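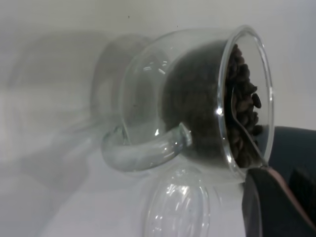
Home Hire Repairs Courses About us Contact

About Plotell Cameras

Plotell hires out and repairs cameras and lenses from a shop in Skutcombe. Korkor Ansah opened it after eleven years at the repair bench at Lonside, and she still does most of the shutter and mount work herself.

We keep 41 bodies and 60 lenses for hire, film and digital. The shortest hire is 2 days. Every item is checked on return and the sensor cleaned before it goes out again.

Repairs carry a 30-day guarantee. Large-format jobs go to Odoi, who send them back to us for collection.

The shop is shut for the last week of August. Hire bookings can still be made by email.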